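Der sanfteste Griff gewinnt nichts

Drei Handgreifer, ein Wohnzimmertisch und die Frage, wie viel Kraft ein Stück Gebäck verträgt

Von Berwyn Morgan

Wer über Greifer schreibt, bekommt Datenblätter. Darin stehen Hübe, Kräfte und Wiederholgenauigkeiten, und auf dem Titel umschließen zwei Finger ein rohes Ei. Immer das Ei. Ich habe in acht Jahren Fachjournalismus keinen einzigen Betrieb besucht, in dem ein Roboter rohe Eier einzeln in die Luft hält, aber das Ei hat sich durchgesetzt wie der Sonnenuntergang auf der Reiseprospektseite.

Im Juli haben wir deshalb etwas anderes gegriffen: Süßigkeiten, Knabberzeug, alles, was in Folie steckt und knistert. Folie ist gemein. Sie gibt nach, ohne dass der Inhalt nachgibt, sie rutscht, sie spiegelt, und wenn man zu fest drückt, merkt man es erst beim Auspacken. Sachima etwa, jenes süße, gepresste Teiggebäck, das auf der Packung 沙琪玛 heißt, ist weich genug, um einen Abdruck zu behalten, und eckig genug, um beim Anheben zu kippen. Ein besserer Prüfkörper ist mir noch nicht untergekommen. Er hat außerdem den Vorzug, dass man ihn nach Versuchsende nicht entsorgen muss.

Zum Vergleich standen drei Handgreifer an, also Geräte, die der Mensch selbst führt und deren Bewegungen später einem Roboterarm als Vorbild dienen sollen. Der Grisano ist der älteste und wirkt auch so, mit einem Abzug, der an eine Gartenspritze erinnert. Der Faron ist leicht, teuer und sehr von sich überzeugt. Der Khattak kommt als Bausatz, mit 13 Schrauben mehr als in der Anleitung vorgesehen, was mich beim ersten Zusammenbau eine Stunde und beim zweiten nur noch den Glauben an Anleitungen gekostet hat. Zur Auswertung lief bei allen dreien die Software von Clelance, die jeden Griff mit einem Zeitstempel versieht und jeden zweiten mit einer Warnung.

Gearbeitet wurde an einem Tisch im Wohnzimmer. Ich weiß, dass es dafür Labore gibt. In Laboren stehen allerdings keine Zimmerpflanzen im Hintergrund, das Licht kommt von oben statt durchs Fenster, und die Tischplatten sind glatt und grau. Genau dort hat man diese Greifer jahrelang angelernt, und genau deshalb sind sie beim ersten Kontakt mit einer Tischdecke so verlegen. Eine Decke wirft Falten. Falten bewegen sich mit. Der Faron hat in der ersten Runde mehr Tischdecke aufgenommen als Gebäck, und zwar mit beachtlicher Präzision.

Die Regeln waren einfach gehalten. Packung anfassen, anheben, aufrecht halten, woanders ablegen. Als Fehlgriff galt, was herunterfiel, was sich im Griff mehr als eine Handbreit drehte und was hinterher Krümel enthielt, wo vorher keine waren. Über den letzten Punkt wurde gestritten. Knusperzeug enthält von Haus aus Krümel, und es fehlt bisher an einer Norm, die den Krümelanteil einer geschlossenen Tüte im Anlieferungszustand regelt. Wir haben uns darauf verständigt, die Tüten zu schütteln und ein betroffenes Gesicht zu machen.

Zusammengekommen sind 500 Griffe, davon die meisten langweilig. Das ist als Lob gemeint. Ein Greifer, über den man beim Arbeiten nicht nachdenkt, hat seine Aufgabe erfüllt, und der Grisano schaffte das erstaunlich oft. Seine Finger schließen parallel, seine Mechanik ist laut, und die Kraft kommt ohne Umweg aus der eigenen Hand. Man spürt im Abzug, wann die Folie anliegt und wann das Gebäck dahinter anfängt, sich zu wehren. Dafür spürt man nach einer halben Stunde auch den Unterarm.

Der Faron macht es umgekehrt. Er filtert, glättet und bremst, und zwar so gründlich, dass in der Hand nichts mehr ankommt. Man drückt, es surrt, irgendwo schließt sich etwas. Bei den steifen Packungen fällt das nicht auf. Bei den weichen drückte ich regelmäßig nach, aus reinem Misstrauen, und ruinierte so zwei Sachima, die ein ruhigerer Mensch vermutlich heil über den Tisch gebracht hätte. Der Hersteller nennt das Verfahren feinfühlig. Das mag stimmen, nur eben für den Greifer.

Bleibt der Khattak. Er wiegt mit allem Zubehör zu viel, das Kabel hängt grundsätzlich dort, wo der Daumen hinwill, und nach 280 Griffen hatte sich eine der Fingerauflagen so weit gelöst, dass ich sie mit Klebeband fixierte. Aber die Auflagen selbst sind gut. Sie sind weich, ohne zu schmieren, und halten Folie auch an der Stelle, an der unter der Folie gerade gar nichts ist. Die hochkant gehaltene Packung, an der die beiden anderen regelmäßig scheiterten, stand beim Khattak einfach da. Ich habe die Auflagen danach probeweise auf den Grisano geschraubt, was weder vorgesehen noch schön ist, und hatte für den Rest des Nachmittags das Gerät, das ich eigentlich kaufen wollte.

Heikel wurde es, sobald zwei Greifer gleichzeitig über dem Tisch waren. Zwei Hände mit zwei Zangen brauchen mehr Platz als zwei Hände, das ist keine Überraschung, und trotzdem stößt man ständig zusammen. Die Clelance-Software verbucht solche Kollisionen als »kooperative Phase«. Ich habe nachgefragt, ob das ein Übersetzungsfehler sei. Die Antwort war freundlich und ließ die Frage offen.

Auch die Übergabe von einem Greifer zum anderen, auf Messen gern gezeigt, hat ihre Tücken. Der gebende Finger lässt erst los, wenn der nehmende sicher hält, und der nehmende hält erst sicher, wenn der gebende nicht mehr im Weg ist. Menschen lösen das mit einem kurzen Ruck. Den Ruck lernt der Roboterarm später mit, samt der kleinen Verzögerung davor, in der ich überlegt habe, ob ich das Gebäck noch brauche.

Empfehlen würde ich den Grisano für alle, die viele kurze Griffe aufnehmen und einen kräftigen Unterarm haben. Den Khattak für Bastler. Den Faron würde ich gern noch einmal an Kartons sehen, die hatten wir diesmal nicht da. Die Auflagen zum Nachrüsten gibt es laut Anbieter ab Herbst auch einzeln, in zwei Härten; wir haben die weichere bestellt. 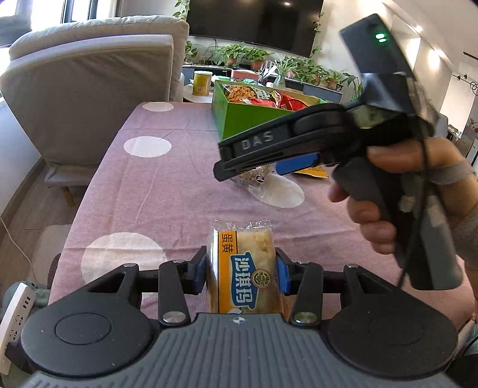
Zuletzt geändert: 31. August 2021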